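Section 4: Setting up sleep and stress tracking on the Peder fitness band

Read this section before you turn anything on. The Peder band ships with most of its health features switched off, and whoever made that decision was right. Several of them eat the battery, and a couple of them produce numbers that look a lot more certain than they are. The steps below assume that you have charged the band, paired it with your phone, and installed the Drerko companion app as described in Section 3.

If you only want the time, step counts and call alerts, skip to Section 5. You will get much longer battery life and you won't miss a great deal.

Before you start

You need:
The band, charged to 100 percent
The phone you paired it with, with Bluetooth on
The Drerko app, signed in
A night when you plan to sleep in your usual bed

That last item matters. The first night is used as a reference, and a night on a friend's couch will make a poor one. You can clear the reference later (see "Starting over"), but it is easier to wait.

Caution: The band is not a medical device. It can't diagnose sleep apnea, a heart problem, anxiety or anything else. If the app gives you a clean report and you feel terrible, believe how you feel and call a doctor. If the app gives you an alarming report and you feel fine, check the fit of the strap first.

Fitting the band for sleep

1. Wipe the back of the band and your wrist with a dry cloth. Lotion and sunscreen leave a film on the sensor window.

2. Slide the band up your arm until it sits a finger's width above the wrist bone. Most people wear it too low.

3. Close the strap so the band stays put when you shake your hand but leaves no deep mark after a few minutes. The app has a "fit check" with a green tick at the end. It will give you the tick for a strap that is plainly too loose, so go by feel.

4. Choose a wrist and stick with it. The app asks whether you wear the band on your dominant hand. Answer truthfully, as the step count and the sleep score both change with this setting.

Note: If you have a tattoo under the sensor, readings may drop out. The box says "works on all skin." We would not promise that. Try the inside of the wrist, and if the graph still has gaps in the morning, try the other arm.

Turning on sleep tracking

1. Open the Drerko app and tap the profile icon.

2. Tap Health, then Sleep.

3. Switch on Track My Sleep. The app will offer to switch on three more things at the same time: Snore Listening, Smart Wake and Partner Compare. Decline all of them for now. You can come back to them when you know the basic tracking works.

4. Enter your usual bedtime and wake time. Put in the real ones. If you enter 10 p.m. because you feel you ought to be in bed by then, the band will count two hours of television as light sleep.

5. Tap Save, and wait for the band to vibrate once. If it doesn't, the setting has stayed on the phone and never reached the band. Bring the two closer together and tap Save again.

6. Wear the band to bed.

In the morning, open the app and leave it open until the sync bar is finished. Closing it early won't lose the night, but you may see half a graph and a very low score until the rest arrives.

Reading the sleep report

The report has a total, a score and a colored chart of sleep stages. They don't deserve equal trust.

Total time asleep is the best of them. It works from movement and pulse, and it mostly goes wrong when you lie still and awake. Readers and late-night phone users should expect it to come out high.

The stages (light, deep and REM) are estimates. A sleep lab puts sensors on your scalp to work these out. A band on your wrist has no view of your brain, so it guesses from heart rate and movement. Look at the chart if you enjoy it. Don't change your life over twenty missing minutes of deep sleep.

The score is a blend of the other two plus something the app calls "recovery balance." We asked what goes into recovery balance and were given a paragraph that used the word "holistic" twice. Treat the score as decoration until you have at least 3 weeks of nights to compare, and then look only at whether it is going up or down.

Turning on stress tracking

1. In the app, tap Health, then Stress.

2. Read the notice about background readings. It says the effect on battery life is "minimal." With all-day readings on, expect to charge the band noticeably more often.

3. Choose Manual, Every Hour or All Day. We suggest Every Hour. Manual is fine for curious people who will forget about it in a week. All Day gives you a smoother line and a flat battery.

4. Sit down and rest your forearm on a table for the calibration reading. Don't talk. The reading takes under two minutes, and the app plays ocean sounds that you can mute with the side button on your phone.

5. When the app shows Baseline Saved, tap Done.

Caution: Don't calibrate right after coffee, a workout or an argument. The band will take that state as your normal, and you'll be told you are calm for the rest of the month.

What the band calls stress is a pattern in the timing of your heartbeats. That pattern also shows up when you climb stairs, have a fever, laugh hard or drink a glass of wine. Szu-yu Chung, who edits this guide, wore a test band through a whole July and got her highest reading of the month during a surprise party. The app suggested a breathing exercise.

Daily wear and hand work

Tracking suffers when the hand wearing the band grips, squeezes or twists for long periods. Cooking, gardening, bike riding and typing at a bad angle all tighten the muscles under the sensor and shift the strap. The pulse line usually goes ragged or disappears for a while, then picks up again.

If you see gaps in the afternoon, think about what you were doing with that hand before you blame the sensor. Moving the band to the other wrist fixes most cases. Remember to change the wrist setting in the app when you do.
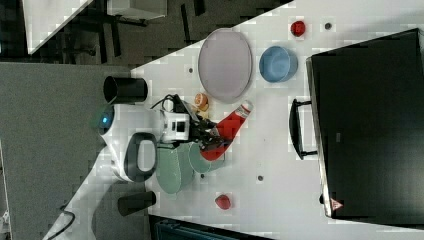

Starting over

Use this if your first nights were unusual, if you changed wrists for good, or if someone else is going to wear the band.

1. Sync the band one last time.

2. In the app, tap Health, then Manage Data, then Clear Baselines. This removes the reference night and the stress calibration. It keeps your history.

3. If you want the history gone too, tap Erase Health History. Type the word the app asks for. There is no undo, and support can't bring it back.

4. Restart the band by holding its button for 4 seconds.

5. Repeat the set-up from "Fitting the band for sleep."

Note: Clearing the baselines on the phone does not touch anything you have shared with the Omoregie coaching service. That has its own delete option, which you will find at the bottom of the Connected Services page in gray type.

The paid plan

During set-up you will be offered Vosanley Plus at least twice. It adds longer trend charts, a weekly written summary and the coaching service. Everything in this section works without it.

The trial turns into a paid plan unless you cancel. If you want to try it, start the trial after your first few weeks of tracking. Started on day one, it will run out before the trend charts have much of a trend to show.

The sales page says the plan draws on "2,000 sleep insights." We could not find out what counts as one insight. In our weekly summaries the same advice came up over and over: go to bed at the same time, drink less coffee, get outside. It's decent advice and you have now read it for free.

If something goes wrong

No sleep report in the morning: Check that the band had charge left when you took it off. Then open the app, pull down on the main screen and wait. A night under three hours is filed as a nap and appears on a different page.

Sleep recorded while you were at the movies: Edit your bedtime window, or tap the entry and choose Not Sleep. The app says it learns from these corrections. We made plenty and saw no sign of it, but the entry does go away.

Stress reading stuck on one number: Take the band off, wipe the sensor, put it back on and take a manual reading. If the number still won't move, restart the band.

Green light visible at night: The sensor light leaks out when the strap is loose. Tighten it by one hole. If it bothers you after that, turn on Night Dim under Display. Readings may be patchier with it on.

Itching or redness: Take the band off and leave it off until the skin clears. Wash the strap with mild soap, rinse it well and let it dry completely before wearing it again. If the rash comes back, stop using that strap.

Call alerts and quiet hours are covered in Section 5.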